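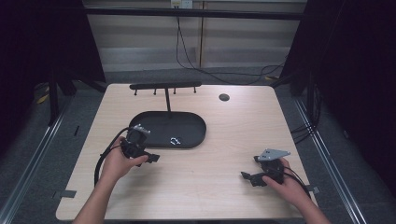 Course Handouts / Unit 5: Small Storage in the Home

Hanging Storage on a Freestanding Base

Applies to: Household Organization, Irkelmont campus and evening sections at Clakadberg. Bring this sheet to the practical.

1. Scope

This unit covers tabletop racks that stand on their own base and hold items by hanging. Wall hooks, over-door racks and closet rails were covered in February and are not repeated. The reference form for the unit is the T-rack: one post, one horizontal bar, pegs on the underside of the bar, and a tray as the base. The rack on the bench has four short pegs and an oval tray with a raised rim. The post rises from the back edge of the tray, which leaves the tray surface clear in front.

2. Terms

Base. The part in contact with the table. On a tray-type rack the base is also a storage surface.

Post. The vertical member. Its height sets the longest item that can hang without touching the tray.

Bar. The horizontal member. Its length sets how many items fit side by side.

Peg. A short projection that takes a loop, ring or handle. Pegs on the underside of a bar differ from hooks in that the loop is held mainly by the angle or the end shape of the peg. Check this before loading.

Drop. The distance from the peg to the tray surface.

Reach. The horizontal distance from the front edge of the table to the peg.

3. Load and balance

A rack with its post at the back of the base is stable as long as the combined weight acts inside the outline of the base. Items hung directly under the bar act close to the line of the post. Items placed in the tray act further forward and usually help, provided the bar is not loaded toward the rear.

Sideways balance is the more common problem. A bar loaded at one end only will turn the rack about the edge of the base on that side. For a bar of length L, an item of weight W on the end peg produces a turning effect of about W × L/2 at the post. The same item on a peg next to the post produces much less. Two rules follow:

Heavy items go on the inner pegs.
When an outer peg is loaded, load the opposite outer peg with something comparable.

Worked case. An item of 200 g hangs on an outer peg 9 cm from the post. The moment at the post is 200 × 9 = 1800 g·cm. Moved to an inner peg 2 cm from the post, the moment is 400 g·cm. The distances are given for the calculation. Measure your own rack before filling in the worksheet.

4. Position on the table

Place the rack toward the rear of the table with the open side of the tray facing the user. The front of the table is working space. Keep the base fully on the surface and away from any hole or cutout in the tabletop; small items dropped near a hole are hard to recover — move the rack before you start if there is any doubt.

Cords should pass to the side of the rack. A cord lying across the front of the tray gets lifted along with whatever is taken out of it.

On a table with rounded corners, measure reach from the straight part of the front edge. Record the point used.

5. What to hang and what to lay flat

Hang: keys on a ring, a lanyard, light chains, a measuring spoon with a hole in the handle, a small brush with a loop.

Lay in the tray: coins, clips, a watch, folded receipts, anything without a loop.

Neither: liquids, open blades, anything longer than the drop. An item that touches the tray while hanging is no longer carried by the peg alone and will swing when its neighbor is removed.

Items with different loops should not share a peg. If sharing cannot be avoided, the item used most often goes on last.

6. Procedure for the practical

6.1 Set the rack in position and press lightly on each end of the bar. Note any rocking.

6.2 Measure drop, bar length and the distance from the post to each peg.

6.3 Sort the supplied items into hang, tray and neither. Do this on the table, before anything goes on the rack.

6.4 Load the inner pegs, then the outer pegs in opposite pairs.

6.5 Fill the tray from the back to the front. Nothing should stand higher than the lowest hanging item.

6.6 Remove one item from each peg in turn and replace it. Record any item that moved without being touched.

6.7 Unload in reverse order. Wipe the tray, including the inside of the rim.

7. Worksheet

Submit the measurements from 6.2, the moment at the post for each loaded peg, and a plan sketch showing the rack on the table with reach marked. Sketches may be freehand but must carry dimensions. Students in the Nirnodville section use the Štěpánek layout grid supplied with Unit 2.

Reading for next unit: drawer dividers, sections 1 to 3.

Revised April 2021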